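Nuner progress report, demonstration day
Thursday, April 2, 2020
To: Cadi Humphreys

The demonstration went ahead, which puts it one up on the August attempt. Nuvex sent Tetsuya Wada and Shayne Pirihi, who stayed 2 hours and asked sharper questions than we had budgeted for. The arm completed 4 of its 5 planned runs. Elis has a theory regarding the fifth and would like a week to make it sound better.
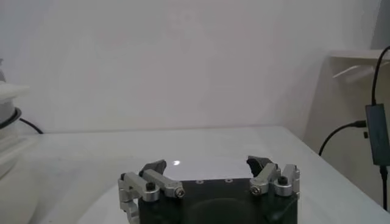

Tetsuya wanted to know how fast the fingers can close without bruising soft fruit. We have promised him a figure, so we now need one. Shayne mostly admired the biscuits.

Spending on the day came to £372, biscuits included. Still to do: the grip tests, and Ansel's safety note, which remains nearly finished, as it was in my last report.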